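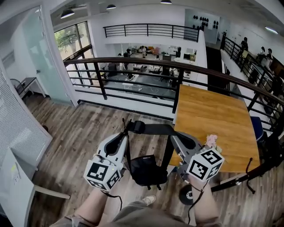 Elaheh Mazandarani still gets a little breathless when she talks about June. Her club, Sadusthorpe, had never hosted a cricket tournament of any size, and now 6 teams are booked in for the Plirnus Shield.

"I read the email twice and then rang my mother," she laughs. "We've got a proper turf wicket, a new scoreboard and Lewis coming to play us on the opening Saturday. I can't wait!"

Matches will be 20 overs a side, with the first ball at ten in the morning. Kevin Noonan, who has captained Sadusthorpe for nine seasons, thinks the short format suits his batters — and he loves the look of the draw.

"Serorness beat us by two runs last year and I've thought about it every week since," he says. "We get them in the second round. The lads are bowling in the nets until dark."

The ground holds 2000, and Mazandarani would love to see it full. The club record is 2277, set at an old cup final before the east bank was fenced off.

"Bring your kids, bring a chair," she says. "If Kevin wins the toss he'll bat, he always does, so come early."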